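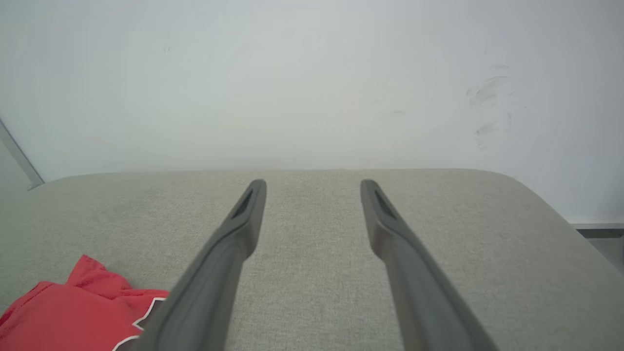 Pacheco Street unit: lounge and laundry, the big sort-out

Gallery | Posted May 24, 2019 | Filed under: Home, Tidying

Quick one. Finally did the lounge. Couch has been a clothes rack all winter and the spare room was worse, so everything came out in one go, got sorted, went back (most of it). Captions are short, typed them on the train. Click for bigger. Order is mostly right, a couple got shuffled when I uploaded and I'm not redoing it.

1. Start of the day
Lounge from the hallway. Blinds still down. Clothes on the couch, clothes on the arm of the couch, one sock on the lamp.

2. Couch, the real colour
Pale grey going on beige, depends on the light. Looks like linen, wears a lot better than linen. It's the Vitorano, the one with the rounded corners. Wanted the square one. Glad now, much kinder on the shins.

3. Red and white
Bright coral red with the thin white trim. Goes in the colours pile, on its own for the first wash. Learned that one the hard way with a set of pillowcases.

4. The wall
Plain white, goes a bit blue in the shade. Paint is Trumico, half a tin left under the sink if anyone wants to know the shade, can't read the label any more. Was going to hang something up there. Still going to.

5. Piles, first go
Keep, wash, op shop, rags. Four piles on the rug. By lunch it was six piles and I couldnt tell you what the other two were.

6. Piles, second go
Same rug. Started again. Wash pile won.

7. Under the cushions
Pens, a hair tie, two bus tickets, the good scissors. Been looking for the good scissors since September.

8. Vacuum out
Veteck, the little stick one. Fine on the fabric with the brush head, hopeless in the corners. Crevice tool is somewhere in the garage. Did the seams with an old toothbrush instead, took forever but they came up nice.

9. Fabric test, underside
Dab of soapy water where it doesn't show. Left it an hour. No ring, so on to the arms. Blot, don't scrub. White cloth only.

10. Arms done
Left one was the bad one. Coffee side.

11. Spare room, before
Sorry about the angle, couldn't get the door open any further. Boxes from the last move, never unpacked. Labelled "misc" and "misc 2".

12. Misc
Cables. Just cables. And a kettle lid, no kettle.

13. Misc 2
Board games, winter coats, a jigsaw with the bag split open. It says 1000 pieces on the front. Not checking.

14. Coats on the line
Airing them before they go in the bags. Nice breeze that arvo. The long one smells of cedar now and I don't know why, never owned any cedar.

15. Folding, the long bit
Did it at the couch because the table was full. T-shirts in thirds and then in half, standing up in the drawer so you see them all. Jumpers flat. Tea towels however they land.

16. Drawer, top
Shirts by colour, more or less. Reds at the back. Looks flash, will last a week.

17. Drawer, bottom
The one that sticks. Rubbed a candle along the runners and it slides now. Best thing I did all day and it took two minutes.

18. Op shop bags
Eleven bags, wait no, 11 counting the one with the curtains. Boot full, back seat full. Had to hold one on my lap at the lights (parked, before anyone writes in).

19. Linen cupboard
Sheets inside their own pillowcase, so the sets stay together. Read that somewhere, tried it, sticking with it. Top shelf is still a mess. Not pictured from the front, you'll notice.

20. Laundry shelf
New brackets, old board. Soap, pegs, the stain bar. Basket for odd socks, which gets one month and then it's rags.

21. Wash line, last load
Everything red together. Nothing else went pink!!

22. Throw and cushions back
Two cushions, not five. The other three are in the spare room, on the bed, where they look like they belong. Throw folded over the end, the mustard one, bit of colour against the pale fabric.

23. Lounge, late light
Couch clear. Nothing on it at all. Sat on the floor to look at it for a while with a cuppa.

24. Spare room, after
You can walk in. You can turn round. Desk going under the window once I've measured up, the wall there is 1432 mm between the skirting heater and the door frame so it'll be a small desk.

Few things people asked under the last gallery

The couch covers: seat cushions unzip, the base doesn't. Cold wash, inside out, put them back on slightly damp so they pull tight. Dont tumble dry them.

How long: one full day and a bit of the next morning. Would of been quicker without the photos.

The red marks on the old rug from last year: never came out. Rug's gone.

Where the rug is from: no idea sorry, it came with the place.

The drawer candle: plain white one, no scent, any cheap one will do. Wipe off the crumbs after.

Kitchen is next. Pantry first, then the drawer with the batteries in it. Will post when it's done, don't hold me to a date.

Photos 24 | Views 3000 | Comments open
Previous gallery: Balcony pots, before the frost
Next gallery: Kitchen (coming)
Back to all galleries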